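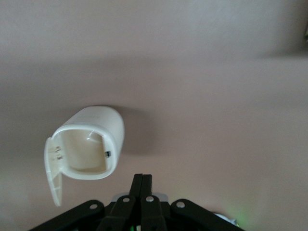 Before-Opening Checklist, Femlow Street Secondhand and Toy Exchange
Used for the April walkthrough and every seasonal reopening after that. Comments are typed in under each item. OK means no action. FIX means it has to be done before the doors open. WATCH means look at it again next time.

Section 1. Outside and entrance

1.1 Sidewalk clear for the full width of the storefront. OK
1.2 Front step edge strip attached along its whole length. FIX
The left end lifts when you step on it. The old adhesive was scraped off once and whoever did it stopped halfway. Use screws this time.
1.3 Door opens fully and closes on its own without slamming. WATCH
Closer was adjusted in the fall. It is slow again in cold weather. Leave it alone unless it stops latching.
1.4 Entrance mat flat, corners down. OK
1.5 Street number readable from across the road. OK
1.6 Outdoor light works. OK
Timer was still on winter hours. Reset to come on at 7:30 p.m.

Section 2. Sales floor

2.1 Aisles at least 36 inches wide. FIX
The book aisle is down to 31 at the far end since the extra spinner rack went in. Move the rack to the window or take it out. A stroller will not get past it now.
2.2 Tall shelving anchored to the wall. OK
All anchors pulled by hand. The Civetti units have their own brackets and those are fine. The two pine bookcases have one strap each and should have two, but they did not move.
2.3 Shelf loads within limit. WATCH
Heavy items keep drifting upward. Board games and cookware go on the bottom two shelves. This was written on the last checklist too.
2.4 No glass or ceramics below three feet. OK
2.5 Price tag guns and box cutters out of customer reach. FIX
One cutter found open on top of the puzzle shelf.
2.6 Floor free of trip points. WATCH
Carpet seam by the register is starting to fray. Taped for now. The tape will last a month at best.
2.7 Mirrors and framed pictures secured. OK

Section 3. Used toys and children's goods

3.1 Recall list checked against stock. OK
Done shelf by shelf. Two items were pulled and put in the discard bin, not the returns bin. Please keep those separate. Something from the returns bin went back out for sale last year.
3.2 Stuffed toys: seams, eyes, noses. OK
Pull each eye firmly. If it turns or gives at all, the toy goes out. Check under the arms and along the back seam, where they usually split first.
3.3 Stuffed toys: clean and free of odor. WATCH
The last donation bags smelled of basement. One wash helped with most of them. Anything that still smells after a second wash should be thrown away.

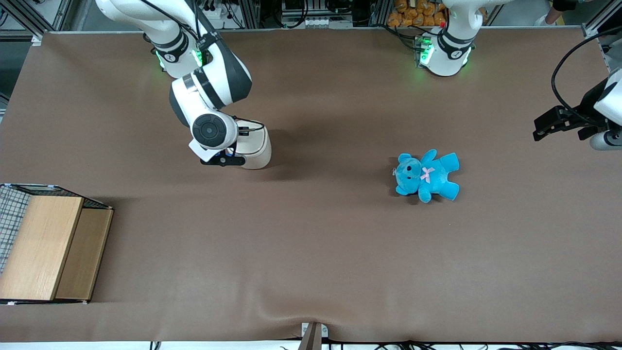 Long-pile toys need more time in the dryer than the chart says, so feel the middle and not just the surface. A toy that is damp inside will be musty again in a week.

3.4 Battery toys: compartment closes with a screw. FIX
Four had the screw missing. Spare screws are in the Kuvden parts drawer, second from the top. If none fits, the toy is not sold. Coin cell toys get no exceptions.
3.5 Small parts kept away from the under-three shelf. OK
3.6 Magnets loose or exposed. OK
One building set was missing its end caps and was thrown out.
3.7 Cribs, car seats and helmets. OK
We do not accept these. There was one helmet in the back, now in the trash with the straps cut.
3.8 Painted wooden toys with no date or maker. WATCH
Held in the back until somebody can decide. If the paint is chipped, do not hold it, just toss it.

Section 4. Electrical

4.1 Panel clear for three feet in front. FIX
Folding tables were stacked against it again. There is tape on the floor. The tape means nothing goes inside the tape.
4.2 Outlet covers in place and not cracked. OK
4.3 Extension cords not used as permanent wiring. FIX
The listening station still runs off an orange cord behind the record bins. Quote from Yousafzai Electric to add an outlet is $310. Approve it or move the station to the back wall, where there is already an outlet.
4.4 GFCI outlets tested. OK
Both tripped and reset. The one in the restroom is stiff.
4.5 Portable heaters. OK
One heater, 1000 watts, plugged straight into the wall with nothing else on that outlet. Tip switch works. It goes into storage at the end of the month.
4.6 Donated lamps and small appliances tested before sale. WATCH
Tested items should have a green sticker. Several on the shelf have no sticker and no one could say if they were tested. Treat them as not tested.

Section 5. Fire and exits

5.1 Exit signs lit. OK
5.2 Back door opens from inside without a key. OK
Sticks a little at the top. Plane the edge when the weather is dry.
5.3 Extinguishers charged and tagged. FIX
Front one is fine. The back room unit, tag 3026, is past its service month. The needle is in the green but it still needs to go in.
5.4 Smoke alarms tested. OK
Batteries changed on all of them whether they needed it or not.
5.5 Back room storage 18 inches below sprinkler heads. WATCH
Close in the corner with the holiday boxes. No more boxes on that stack.
5.6 Lint trap and dryer duct clean. FIX
Trap was fine. The duct was packed behind the machine and had not been done in a long time. Vacuumed out as far as the elbow. The rest has to be done from outside with a brush – do not run the dryer until that is finished.

Section 6. Back room and restroom

6.1 Step ladder feet and locks. OK
6.2 Hand truck tires. WATCH
Right one loses air.
6.3 Cleaning products in original containers. FIX
Unmarked spray bottle under the sink. Emptied and thrown out. Buy labels.
6.4 First aid kit stocked. WATCH
Low on the wide bandages. Burn gel expired.
6.5 Hot water at hand sink. OK
6.6 Grab bar tight. OK

Budget note: $600 is set aside for spring repairs. The outlet, the extinguisher service and the step strip come out of that first. Carpet seam waits unless the tape fails.

Recheck all FIX items before opening and initial next to each one. WATCH items carry over to the next sheet.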